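シミュレーション評価の報告ルールについて(室内移動・卓上把持)

1 : Leen Semaan
社内の評価規程を改訂することになり、素案を書いている。対象は家庭内タスクのシミュレーション評価。現行の規程は「成功率を報告すること」としか書いておらず、班ごとに数字の意味が違う。素案は次のとおり。
・1条件につき1,000エピソード以上
・乱数シードは3種以上、シードごとの値も併記
・学習に使った部屋と評価用の部屋は重複禁止
・タイムアウトは失敗として計上
抜けがあれば指摘を願う。

2 : urk_kanri
部屋の重複禁止は「部屋」の定義が要る。間取りが同じで床と壁の色だけ差し替えたものは別の部屋になるのか。うちではメッシュ構成のハッシュで判定していて、テクスチャ違いは同一扱い。

3 : Li-hua Man
>>2
同一扱いに賛成。ただ家具の位置を乱数で動かした場合の線引きが残る。Mansourの旧規程は「壁と開口部の配置が一致すれば同一」だった。単純で運用は楽だった。

4 : Violeta Cabral
1,000は多すぎないか。描画込みだと1エピソードが長いタスクでは回らない。300で信頼区間を付けるほうが実務的だと思う。回数だけ決めて区間を書かせない規程が一番困る。

5 : Leen Semaan
>>4
区間の併記は入れる。回数は下げたくない。成功率50%付近だと300では95%区間の幅が10ポイントを超える。2ポイント差で優劣を主張する報告が実際に上がってくる。

6 : Violeta Cabral
>>5
2ポイント差を言いたいなら1,000でも足りない。独立標本で比べるなら4,000でようやく区間の半幅が1.5ポイント程度、差の区間はさらに広がる。だから固定回数ではなく、主張したい差から回数を逆算させるべき。

7 : Hortensia Alvarado
>>6
理屈はそのとおりだが、逆算方式は事後に都合のいい差を書く人が出る。事前登録とセットでないと機能しない。最低回数は残し、比較を主張する場合だけ事前登録で上乗せ、という二段にしてはどうか。同じ初期状態で両方式を走らせる対応ありの比較なら、必要数も減らせる。

8 : Leen Semaan
>>7
二段で採用する。初期状態のリストは共通ファイルで配布する形にしたい。

9 : 名無しの計測係
タイムアウトを失敗に含めるのは同意。衝突はどうする。戸枠に当たりながら通過して目的地に着いたものを成功に数えている報告を見た。

10 : Ognjen Stojanovska
>>9
Zotsideの評価では接触力のしきい値を決めて、超過があれば到達しても失敗。ただし接触力は物理エンジンの時間刻みに依存するので、刻み幅の記載を必須にしないと他班の値と比較できない。

11 : urk_kanri
>>10
しきい値方式は反対。シミュレータの接触力は実機と合わない。接触の回数と継続時間を別項目で出すほうがましだと思う。

12 : Ognjen Stojanovska
>>11
回数も時間刻みで変わる。跳ねれば1回の衝突が複数に数えられる。どの指標にしても計算条件の記載は避けられない。

13 : Li-hua Man
指標とは別に、見た目の条件も規程に書いてほしい。報告書の添付画像が毎回違う視点で、配置の再現確認に使えない。手元の部屋で言うと、机の天板に小物が載っていて、椅子が途中まで机の下に入り、奥の開口部から隣室に続く。
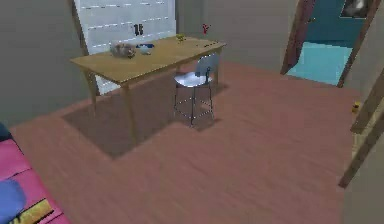 この種の配置だと、把持対象の候補が卓上に複数あるうえ、椅子が接近経路を制限する。椅子の位置を乱数に含めるかどうかで難易度がまるで変わるのに、報告書には「家具配置ランダム化あり」としか書かれない。動かした物体の一覧と移動範囲の記載を必須にしたい。

14 : Hortensia Alvarado
>>13
賛成。光源も加えてほしい。影の落ち方を固定したまま「外観の変化に頑健」と書いた報告を差し戻したことがある。床と壁の色だけ変えても、照明固定なら照明固定と明記すべき。

15 : urk_kanri
>>13
一覧は設定ファイルから自動生成できる。手書きにすると必ず漏れる。Clamenの書き出し機能に項目を足せば済む話なので、規程側は「設定ファイルの添付」だけでいいのでは。

16 : Li-hua Man
>>15
設定ファイルだけだと読む側の負担が大きい。要約表は本文に置くべき。

17 : Violeta Cabral
>>15 >>16
両方。本文に要約表、付録に設定ファイル。食い違った場合は設定ファイルを正とする、と一文入れておけばいい。

18 : Leen Semaan
ここまでの反映分。
・最低1,000回、95%信頼区間を併記
・方式間の比較を主張する場合は回数を事前登録
・初期状態は共通リストを使用
・時間刻みと接触判定の条件を記載
・移動対象の物体、範囲、光源条件を要約表に記載し、設定ファイルを添付
・部屋の同一性は壁と開口部の配置で判定(テクスチャ違いは同一)
衝突の扱いは未決。8月の改訂には接触回数と継続時間の併記だけ入れて、成否への反映は次回に回す。

19 : Ognjen Stojanovska
>>18
未決のままだと、戸枠に当たった試行がまた成功に混ざる。せめて「接触ありの成功」を別の列にしてほしい。

20 : Leen Semaan
>>19
列は分ける。合計だけの報告は差し戻し対象とする。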